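학교 지원 기금 배분 기록 데이터셋 (Paisan 교육 나눔 프로그램)
README / 데이터 카드

본 문서는 Paisan 교육 나눔 프로그램을 통하여 지역 학교에 배분된 지원금의 신청, 심사, 집행 기록을 정리한 데이터셋의 구성과 이용 조건을 기술한다. 이용자는 자료를 내려받기 전에 본 문서의 이용 제한 항목을 확인하여야 한다.
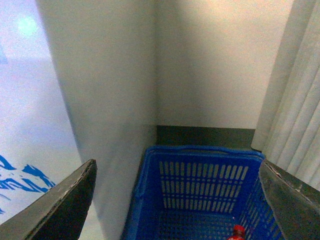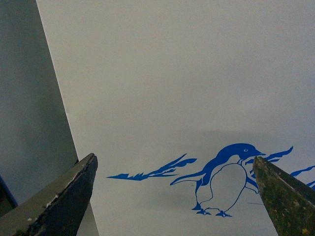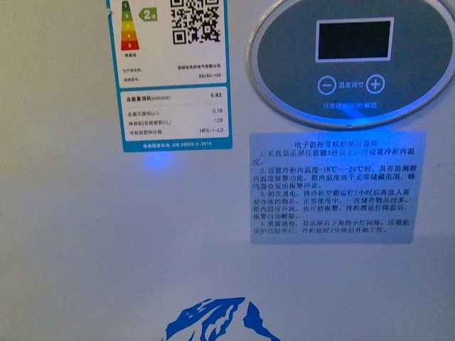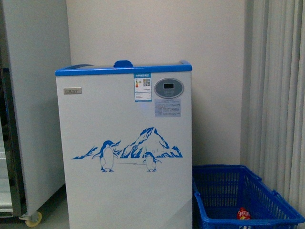

작성: Trutus 재단 자료관리팀 | 최종 수정: 3월 | 문서 상태: 공개

1. 개요

Paisan 교육 나눔 프로그램은 Trutus 재단이 주관하고 Gronwood가 재원을 출연하는 학교 지원 사업이다. 방과 후 수업, 도서 구입, 체육 활동, 통학 지원 등 학교가 직접 제안한 사업에 지원금을 교부한다. 데이터셋에는 지원 대상으로 선정된 학교 30개교의 기록이 수록되어 있으며, 선정되지 않은 학교의 신청 기록은 포함하지 않는다. 수록 범위는 두 개 회차이고, 회차 간 비교가 가능하도록 동일한 항목 체계를 적용하였다.

2. 작성 목적

데이터셋은 지원금이 어떤 분야에 쓰였는지를 공개하고, 교육 지원 사업을 설계하는 기관과 연구자에게 참고 자료를 제공하기 위하여 작성되었다. 개별 학교의 성과를 평가하거나 순위를 매기는 용도로 작성된 자료가 아니며, 그러한 용도로 이용하는 것을 허용하지 않는다.

3. 파일 구성

schools.csv: 학교 단위 기본 정보. 학교 코드, 학교급, 소재 권역, 학생 수 구간을 담고 있다.
grants.csv: 지원금 단위 정보. 회차, 사업 분야, 교부액, 교부 시점(월 단위)을 담고 있다.
spending.csv: 집행 내역. 비목, 집행액, 정산 상태를 담고 있다.
reports.csv: 학교가 제출한 결과 보고서의 요약문과 제출 여부.
codebook.txt: 변수 설명서. 결측값 부호와 비목 분류표를 포함한다.

모든 표는 UTF-8로 저장되어 있으며 쉼표로 구분된다. 표 사이의 연결에는 school_id와 grant_id를 사용한다. 금액 단위는 원이다.

4. 주요 변수

school_id: 학교 식별 코드. 실제 학교명이나 행정 코드와 대응하지 않는다.
round: 지원 회차. 값은 1 또는 2이다.
field: 사업 분야. 학습 지원, 독서, 체육, 예술, 통학, 기타로 구분한다.
amount_granted: 교부 결정액.
amount_spent: 정산이 완료된 집행액. 정산 중인 건은 공란으로 둔다.
first_payment: 1차 교부액. 교부 결정액의 80%에 해당하며, 잔액은 중간 보고서 접수 후 지급된다.
settlement: 정산 상태. 완료, 진행, 반납 중 하나의 값을 가진다.

한 학교가 같은 회차에 여러 분야를 신청한 경우 분야별로 별도의 행을 부여하였다. 따라서 grants.csv의 행 수는 학교 수와 일치하지 않는다.

5. 수집 및 정제 절차

원자료는 학교 담당자가 Grasolex 신청 관리 시스템에 입력한 신청서와 정산서이다. 자료관리팀은 시스템에서 추출한 표를 대상으로 중복 행을 제거하고, 비목 명칭을 표준 분류로 통일하였다. 자유 서술 항목은 담당자 두 명이 각각 검토하여 개인을 식별할 수 있는 표현을 삭제하였으며, 두 사람의 판단이 다른 문장은 공개본에서 제외하였다.

1회차 정산서는 종이 서식으로 접수된 건이 있어 수기로 옮겨 입력하였다. 해당 행은 source 변수에 paper로 표시되어 있다. 수기 입력분은 증빙 합계와 대조하였으나, 세부 비목의 구분은 원본 서식의 기재를 그대로 따랐다.

6. 개인정보 처리

학생, 학부모, 교직원의 성명과 연락처는 수집 단계에서 분리 보관하였고 공개본에는 포함하지 않았다. 학생 수는 구간으로만 제공한다. 소규모 학교가 속한 권역은 인접 권역과 통합하여 표기하였다. 외부 자료와 결합하여 특정 학교 또는 개인을 재식별하려는 행위는 금지한다.

7. 알려진 한계

가. 선정 학교만 수록되어 있으므로 전체 신청 학교의 수요를 대표하지 않는다.
나. 1회차에는 통학 분야가 별도로 운영되지 않아 관련 지출이 기타에 포함되어 있다. 분야별 추이를 산출할 때에는 두 항목을 합산할 것을 권고한다.
다. 결과 보고서 요약문은 학교가 작성한 것으로, 기술의 분량과 상세도에 차이가 있다.
라. 물품 기부 등 현금 이외의 지원은 금액으로 환산하지 않았으며 수록 대상에서 제외하였다.

8. 이용 조건

비영리 목적의 연구, 교육, 정책 검토에 한하여 출처를 밝히고 이용할 수 있다. 가공한 자료를 재배포하는 경우 변경 내용을 명시하고 본 문서를 함께 제공하여야 한다. 상업적 이용은 Trutus 재단의 사전 서면 승인을 받아야 한다.

권장 인용 표기: Trutus 재단 자료관리팀, 「Paisan 교육 나눔 프로그램 지원금 배분 기록」, 제2판.

9. 갱신 및 오류 신고

정산이 진행 중인 건은 완료가 확인되는 대로 다음 판에 반영한다. 판이 바뀌어도 school_id와 grant_id는 유지된다. 오류를 발견한 이용자는 파일명, 행의 식별 코드, 변수명과 판 번호를 기재하여 자료관리팀에 서면으로 신고할 수 있으며, 접수된 사항과 처리 결과는 changes.txt에 기록한다.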